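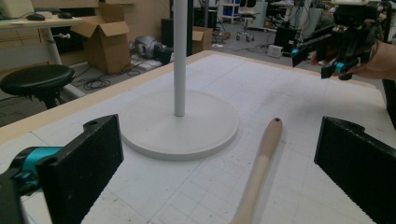 ## Jun 28, 2018 - pole stand and wooden handle, two-gripper episodes

Good long stretch at the gridded table, and I want to get this down while I still remember which idea came from whom. We finished the session with 108 usable episodes, which brings the Skyrme set to 1629. Thérèse thinks we can stop adding plain pick-ups of the handle before October and spend the time on handovers instead, and I'm coming around to her view, slowly.

Setup was the white pole stand with the round base near the middle and the wooden handle lying on a diagonal in front of it. I like this pair a lot! The pole makes you commit to an approach side early, and the handle is long enough that people grab it in all sorts of places if you don't tell them where. Ozan goes for the end with the little hole, I drift toward the wide end every time. We agreed to leave both habits in and just write the operator's initials in the log, so please do that, even on short runs.

Things to remember:

- Start each episode with the fingers open and both pads in view. I threw away 2 early ones where I had begun half closed, and the width signal was useless until well into the reach.
- Second operator comes in from the right and waits there until the first one is moving. We kept starting together out of politeness, and then both stopping.
- Go slower past the pole than feels natural. Ozan played back a few of mine and the tracking got jumpy exactly where I hurried.
- Turn the handle a bit between episodes - a real turn, not a nudge.

The table top has collected a fair number of specks and smudges. Thérèse would rather keep them, as the Nultadlow table is spotless and she'd like the model to see both. Fine by me, I had no great wish to scrub it.

Still open: whether 100 episodes per start pose is enough for the first training run. Ozan will try it on the Stovbridge split and leave the curves in the shared folder. I still owe him the list of discarded episodes, with reasons, and the spare pads need to go back in the drawer.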